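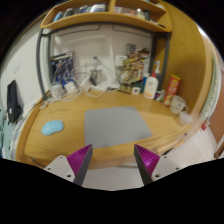
Gray mat, light blue thing to its left, gripper ready. Desk number 7 of the summer!

Rirnov Field Notes – posts by the author of Rirnov
Aug 1, 2026

We use cookies to remember your settings. Accept / Manage

1/ Okay, long-ish thread on collecting demos at real desks, which has become my favorite part of this whole project. I've been doing it since June and I still get a little jumpy with excitement when a new session starts.

2/ The task sounds like nothing. Pick up a small object, put it on the mat, let go, back off. Then move the object somewhere else and do it again. And again. One sitting is 60 takes, and I stop there even if I feel great, my wrist gets sloppy after that and the policy learns sloppy.

3/ What I love about a desk like this one is the back edge. White cables looping all over, hanging packets, a big white squeeze bottle with a red cap, a mug, a tall red carton. My first batch was all on a bare table and the model fell apart the second it met a coffee cup.

4/ So now I leave the clutter exactly where I find it. The only thing I bring is the mat (and it goes down a little crooked on purpose, different every time).

5/ Magenta fingers, yes! I get asked. They're easy to pick out against wood, and when I'm scrubbing through takes at night I can tell at a glance if the grip closed square or if one side got there first.

6/ Things I throw out: takes where I hesitate halfway, takes where I bump the mat and then fix it. Things I keep: slow ones, slightly off-center ones, a regrasp if it's clean. I used to delete regrasps. Big mistake – the Brareo run got so much better once I put them back in.

7/ Labels are dead simple. Start, contact, release, done. I tried 18 tags in June and couldn't agree with myself from one evening to the next.

8/ Goal is 500 good takes on this object before I swap it for something with a handle. The mugs scare me a bit. Can't wait.

9/ Someone in the Zomudness group asked if wide-angle is worth the curvy edges. For me, yes! I want the fingers and the shelf in the same view, and the model doesn't seem to mind a bent desk.

10/ Next up is a kitchen counter, if I can find one with decent light. Suggestions welcome, and if you collect this kind of data too, tell me how you space out your start positions. Mine bunch up on the left.

Contact | © 2026 Rirnov | Back to top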